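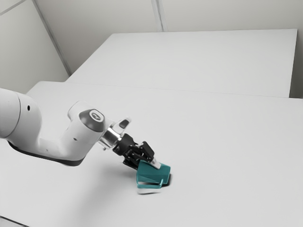
Slide 1. We compared two controllers this winter, Bretura and Todby, on the same simulated arm and the same parallel gripper. I ran the Bretura trials and Seul-gi Son ran Todby. Each controller got 200 grasps per object. I'll start with the teal cup, since it gave us the most trouble. The fingers close on the upper rim and the cup hangs at a tilt, open side up. A rim grasp like this counts as a success in our scoring if the cup is still held at the end of the lift.

Slide 2. Setup. Control loop at 1000 Hz for both. Same finger pads, same closing force limit, same start poses. Only the controller changes.

Slide 3. Results table. Give people time to read it. Point to the rim grasp row first. Todby closes slower and shifts the cup less before contact on the second finger. Bretura finishes the cycle sooner. Mention that 50 trials were rerun after we fixed a friction setting, and the table uses the reruns.

Slide 4. Failures. Most came from one finger touching early and turning the cup. Play the Todby clip, then the Bretura clip. No sound on either.

Slide 5. Next steps. Repeat on the real arm in March with the Plerum wrist camera. Seul-gi takes questions on tuning.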